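I'd been on the phone to Seo-ah Ki for ten minutes before I realised we hadn't talked about bread at all. We'd done trains (late), my cold (better, thanks) and whether a person can have too many tea towels. Then she said, "Right, go on, ask me about the loaves," and I had to scrabble about for a pen.

Seo-ah runs Flelier, a bread club that she started in her own kitchen and still bakes for in her own kitchen, though there's a lot less kitchen to stand in these days. People sign up for a loaf a week and collect it on a Tuesday between four and half past six. She had 11 members the first winter, most of them neighbours. Now it's 68, and there's a waiting list she feels guilty about.

"I could take more," she told me, "but then I'd be getting up at two instead of half three, and I've tried two. I cried at a bag of flour."

She didn't train as a baker. She worked in the accounts office at a carpet firm, and baked at weekends from a library book she renewed so often that they asked her to please bring it back. The starter came from a woman on her old street and it's called Marty. I asked why Marty and she said it came with the name, like a rescue dog, and you don't go changing it at that age.

Marty lives in a big pickle jar at the back of the worktop and gets fed twice a day, more in June when the kitchen's warm and everything goes at a gallop. "He went all over the inside of a cupboard once," she said. "I was still finding bits of him at Christmas."

The club's main loaf is the Jumamard, a big seeded brown thing with a very dark crust, and I'm a bit obsessed with it. The name is her daughter's, from when she was four and making up words in the bath. It weighs 932 grams out of the oven, or it's meant to, and Seo-ah is fierce about this. She puts every one of them on the scales. If one comes out light it stays at home and the family eats it.

"My husband thinks I do it on purpose," she said. "He says, oh dear, another short one, and he's already got the butter out."

I wanted to know what people get wrong with a loaf like that once they've got it home, mostly to find out what I get wrong. She was very polite. First, people cut it too soon. It wants to be properly cold, which with a loaf that size means hours, and she knows full well that half her members are tearing the end off in the car. Second, they put it in the fridge. She went quiet when I said I'd put mine in the fridge.

"It goes stale faster in there," she said, after a bit. "Cut side down on a board, tea towel over it. That's all it wants. And when it's four days old, you toast it, and in my opinion that's when it's at its best." 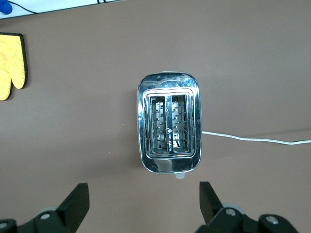

So then we got on to toast, and I'm afraid we stayed there for quite some time. Seo-ah likes it done twice, once on low to dry it through and then again on high for the colour, with a minute's rest in the middle. I tried it the next morning and it does work, particularly with the heel. She has salted butter and nothing else. She allowed me marmalade but I could tell she wasn't keen.

Freezing is fine, by the way. Slice it first, and put a bit of baking paper between the slices so you aren't going at it with a knife at seven in the morning. She'll even toast from frozen, "and anyone who can tell the difference is welcome to come and get up at half three for me."

Money was the thing I'd been nervous of asking about, but she brought it up herself. The flour comes from Wirkeo, a small mill she found through another baker, and it costs her a good deal more than the stuff she started on. Last year she put the price of a loaf up by 50 pence and lay awake over it for a week. She wrote a long letter to go in everyone's bag, explaining the flour and the electricity and all the rest. Two people replied. One said fine, and the other asked if she'd ever thought of doing a fruit one.

She has now thought of doing a fruit one. It's been through some 246 grams' worth of arguments about raisins (her words, and I didn't dare ask for the sums) and it may turn up in the autumn if she can stop them burning on the top. Her daughter, who's 13 now, has been asked for another name and says she'll need paying this time.

I asked if she'd ever want a proper shop, with a counter and a bell on the door. She said she'd looked at one, a nice one, with a window. "And I stood in it and thought, I'd have to talk to people in the mornings." Then she had to go, as Marty needed feeding and there was somebody at the door about the drains.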